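Stutlow Robotics Club Boards > Build Talk > Simulation

Topic: Sim arm keeps clipping the rack on approach, is the pedestal the problem?

tablesaw_refugee
Posts: 862
Bringing this here before our team splits into two clubs. We're doing the Skirmont challenge, sim division, where you pick parts out of a rack and drop them where the judges say. Our arm is named Roy. Roy got the name in August and has lived down to it ever since.

The trouble is the straight-down approach. From a safe height Roy lines up nicely, then on the last bit of travel a finger grazes the top of the rack and the run gets scored as a collision. It happens on maybe one run in 4. Same seed, same result, so at least Roy is consistent in his failings.

Half the team wants to move the pedestal closer to the rack. The other half (me) thinks the pedestal is fine and our waypoints are garbage. We have already lost one entire meeting to this.

gearmesh
Can you post a shot of the pose right before the last move? "Grazes the top" could be six different problems.

tablesaw_refugee
Posts: 862
Sure. Gripper pointing straight down, just over the rack. The two boxes on the upper deck are the targets, and the blue bin inside the rack is off limits for this task, which hasn't stopped Roy from taking an interest.
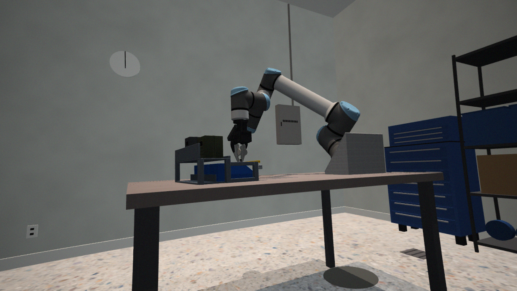

gearmesh says the pedestal should stay exactly where it is. You've got the elbow up high and the wrist pointing down, so reach isn't what's hurting you. Every team I've seen move the base ends up redoing all their waypoints and then finding the same bug waiting for them at the new address.

ohms_lawless
Disagree, a little. Moving the base is legal in sim division and it's one line in the config. We did it last season and our collision rate dropped a lot. Yes, we had to redo waypoints. Ours were bad anyway, so it was no great loss to literature.

gearmesh
So you rewrote your waypoints and your collisions went away, and you're giving the credit to the base.

ohms_lawless
I'm giving the credit to everyone involved. It was a team effort.

pinion_pusher
Before anybody moves furniture, check your collision geometry. The starter pack uses simplified shapes for the gripper, and on ours the fingers were fatter in the physics than on the screen. Turn on the collision overlay and look at the fingertips. We chased a "planning bug" for 3 weeks that was just an invisible box hanging off the hand.

Also, are you closing the fingers before you descend or after?

tablesaw_refugee
Posts: 862
After. Open on the way down, close on the box. Is there another way?

pinion_pusher
You can come down partly closed and only open as wide as the part needs. Those linkages stick out on both sides when the hand is wide open. On a rack with posts that's asking for it.

mrs_voltmeter
Coach here, different school. I'd like to put in a word for the boring option, which is printing the contact log. The simulator will tell you exactly which two bodies touched and when. My students will argue about a pedestal for an hour and a half before they will open a text file. I say this with love.

tablesaw_refugee
Posts: 862
There's a contact log?

mrs_voltmeter
Settings, Physics, last checkbox. It's off by default. I assume this is to build character.

tablesaw_refugee
Posts: 862
OK, back at 9 p.m. with results and slightly less dignity. The log has 1107 lines in it and nearly all of them are Roy's foot touching the pedestal he is bolted to. Once I filtered those out, the real one was left finger against the rack, every time, and the overlay shows the collision shape poking out past the finger I can see. So pinion_pusher gets the win.

Swapped in the detailed mesh and did a batch overnight on the old laptop. It's slower but the grazing is gone except on one seed, and in that one Roy comes in crooked, so that's on my waypoints. I have informed the pedestal faction. They took it poorly.

ohms_lawless
I still think you should try moving it. For science.

gearmesh
Please don't.

jolmont_b_team
Hi, Jolmont B team, we have the exact same starter pack and the exact same collisions. Does the detailed mesh pass inspection? The rules say "unmodified gripper" and our captain reads that as no touching anything, ever.

pinion_pusher
Ours passed last year. The mesh ships in the pack, you're just pointing at a different file. Email the organizers anyway and keep the reply, inspection depends a lot on who's holding the clipboard.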